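Flomia Household Chores, simulated set

README

Hello, and thank you for stopping by. Flomia is a collection of simulated episodes in which a two-armed mobile robot tries to do the sort of thing most of us do half asleep: carry a cup to the sink, put a book back, pick something up off the floor before it gets stepped on. We started it in December because the people in our little group kept having the same argument over lunch, namely whether machines can do household chores yet, and we wanted something to point at while we argued.

The short version is "some of them, some of the time, if you don't move the furniture." The long version is in the episodes.

What you get

There are 401 episodes in the release, each with the view from the robot's head, the joint positions for both arms, the gripper commands, and a one-line instruction in plain English. Episodes run up to 2,000 steps and are stopped there whether or not the chore is finished (we found that a robot that hasn't managed it by then is usually just bumping a table leg). Failed tries are kept and labeled as failed. Please don't filter them out before you've looked at a few - they taught us far more than the good ones did.

The rooms come from our own generator, Povevell, which lays out walls, doors, shelves and tables and then scatters small objects over them. It likes narrow gaps and dim corners, and it has no sense of how a real family would arrange a living room, so expect some odd homes.

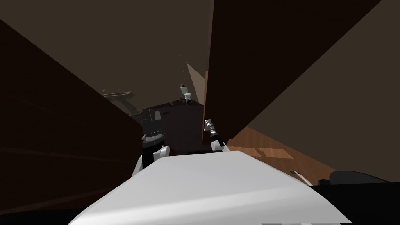 Keir MacLeish wrote to us after the first release that a chore only counts as done when you'd be happy to leave the house while the robot does it, and by that rule he would mark every one of our successes as a failure. We've thought about that a lot. We still score an episode by where the object ends up, as it's the only thing we can check the same way every time, but we added a second label called "clean" for runs with no collisions along the way. It is a much harder label to earn, and it's the one we'd ask you to report if you only have room for one.

Known trouble

Thin objects lying on the floor are hard. The grippers are small, the arms come down at an angle, and the robot's own body hides a good part of the floor close by. Dark tabletops with small dark things on them are nearly as bad. Soft things such as towels and socks aren't in the set at all, so please don't use it to make any claims about laundry!

Splits and loading

Hold out the 10 rooms listed in the Jacquet folder (named after the street our office is on) for testing. The loader is called Trevex and reads one episode at a time. If it complains about a missing index, run the rebuild script once and try again.

Questions and corrections are very welcome through the issue tracker. We're slow, but we do read them all.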